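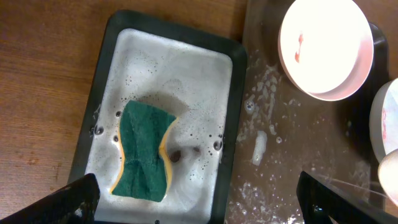 Washing dishes by hand is a skill that can be taught in an afternoon and used for the rest of a working life, according to Thitima Srisuk, and it should be taught with the same care as any other part of kitchen work.

"New people are shown the stove, the knives and the cold room, and then they are pointed toward the sink," Srisuk said. "They pick up whatever habits the last person had. We wanted to write the habits down."

The Clultomberg Kitchen Training Center today announced the opening of registration for its Hand Dishwashing Course, a one-day program for kitchen assistants, school cooking staff and adults preparing for a first job in food service. The course will be held at the Center's Illow Street building and will be offered every week through the end of the year. Enrollment is limited to 19 participants per session.

The course was developed after a trial period that began in February. During the trial, participants washed 2862 items by hand, including plates, bowls, baking trays, mixing bowls and serving pans. Instructors kept written notes on each session, and those notes form the basis of the course handbook.

Morning sessions cover the preparation of a wash station. Participants learn to scrape and sort dishes before any water is drawn, to measure soap, and to recognize when wash water has lost its strength and must be changed. They also practice washing in a shallow tray or basin on a worktable, a method suited to small kitchens, community halls and outdoor events where a second sink is not available.

A full hour is given to the sponge. The two-sided kitchen sponge, with a soft foam layer and a rougher scouring pad, is the most common cleaning tool in the kitchens the Center serves. Participants are taught which side to use on glazed bowls, plastic trays, glass and bare metal, how to rinse and squeeze a sponge between loads, where to leave it to dry, and when to throw it away.

"People scrub with the rough side because it feels like more work is being done," said Duangjai Chaimongkol, lead instructor for the course. "On a decorated rim, that will wear away the color in time. Most bowls need the soft side and a little patience."

Afternoon sessions cover rinsing, draining and drying, along with the care of the work surface itself. Spilled suds on a table or drainboard are treated as part of the job — participants wipe down the area between loads and again at the end. Particular attention is given to wooden tabletops, which should be wiped promptly and dried with a clean cloth after washing is finished.

The Center has also prepared a printed handbook, written in everyday language and illustrated with line drawings. A first printing of 3000 copies has been completed. Of these, 1000 copies will be given without charge to school kitchens and community meal programs in the Clultomberg area. The remaining copies will be supplied to course participants and sold at the Center's front desk.

Flor Alvarado, director of the Center, said the handbook had been kept short on purpose so that it could be kept near the sink and read while standing.

"Our graduates work in kitchens of every size, and many of those kitchens have no dishwashing machine," Alvarado said. "Clean dishes depend on the person at the basin. This course recognizes that work and gives it a proper place in our program."

Participants should wear closed shoes and bring an apron. Gloves, cloths, soap and sponges are provided. Participants with sensitive skin may request unscented soap when registering. A certificate of attendance is issued at the end of the day. No previous kitchen experience is required, and instruction is given in English, with Thai and Spanish support available on request.

Registration is open at the Center's front desk and by telephone during office hours. Employers wishing to enroll several members of staff in the same session are asked to contact Yupin Kongkaew in the registration office before submitting individual forms.

Media inquiries: Hiếu Quách, Communications Office, Clultomberg Kitchen Training Center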